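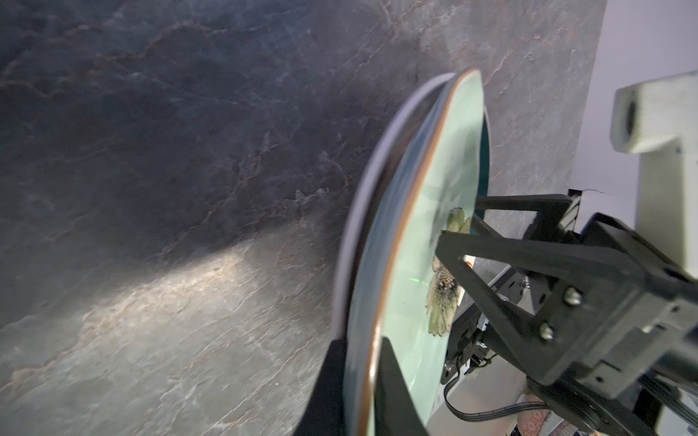 Koskela opens showroom in Trarcombe for stone surfaces and glass tableware

TRARCOMBE — Koskela, the supplier of natural stone surfaces and household glass, will open a new showroom in Trarcombe in March. The showroom brings together two parts of the company's work which until now were shown in different towns: the stone in Hiscombe and the glass in Rillis. Visitors can now look at a slab and a dish in the same place and under the same light.

The main room is arranged as a row of home corners, with dark stone set against white walls. Koskela has chosen gray marbled stone with fine veins in rust brown and copper for one of these corners. Above it is a large round glass dish in pale mint green, with a thin copper-orange band along the rim. The colors of the band and of the veins are close to each other, and the company hopes that visitors will enjoy finding such connections for their own homes.

Small decorative objects are part of the display too. With the mint green dish there is a speckled black-and-white piece that looks like a feathered bird, with a yellow-green crest. Many customers of Koskela keep a large dish on the counter all year and change only what is inside it, and the showroom wants to give ideas for this.

Stone that changes with the light

The company has paid special attention to lighting. Dark stone looks very different from one hour to the next. In shadow it can be almost charcoal, and where strong light falls on it, the surface may become beige or silver and the fine cracks and layers come forward. For this reason the showroom has lamps that visitors may switch on and off by themselves, and customers are invited to bring a lamp from home if they wish.

"People often choose a stone from a small sample and are surprised when the whole piece arrives," the company says. "We prefer that they stand in front of a broad slab, move a little to the left and to the right, and take their time. It is a purchase for many years."

The showroom holds 218 stone samples, and 110 of them can be borrowed for one week without payment. Full slabs are kept in the hall behind the main room and can be viewed with a member of the staff. The glass section has dishes, bowls and plates in 152 combinations of color and rim. Every piece of glass on display can be picked up and tried on the stone of the visitor's choice. Soft mats are available for those who feel nervous about this.

Care and advice

A small table near the entrance is reserved for questions about care. Staff will explain how to clean stone with a layered or uneven surface, which products should be avoided, and how to place heavy glass on it so that neither one is scratched. A printed care sheet is free for every visitor, also for those who bought their stone from another supplier.

Each Wednesday afternoon there will be an open table hour for visitors who want to arrange their own objects. They may bring a dish, a vase or a figure from home and try it on different surfaces. No booking is needed for this hour, but the number of places at the table is limited.

The Rillis shop will continue to sell glass as before. The stone display in Hiscombe will close when the new showroom opens, and the workshop at the same address will stay — cutting and finishing are not affected by the change. Orders already placed in Hiscombe will be delivered on the agreed dates.

About Koskela

Koskela sells natural stone for kitchens, halls and bathrooms, together with glass tableware for everyday use. Last year the company completed 3,301 orders for private homes.

Press contact

Journalists who wish to visit the showroom before the opening, or who need more information, are welcome to write to the press desk at Koskela, Trarcombe.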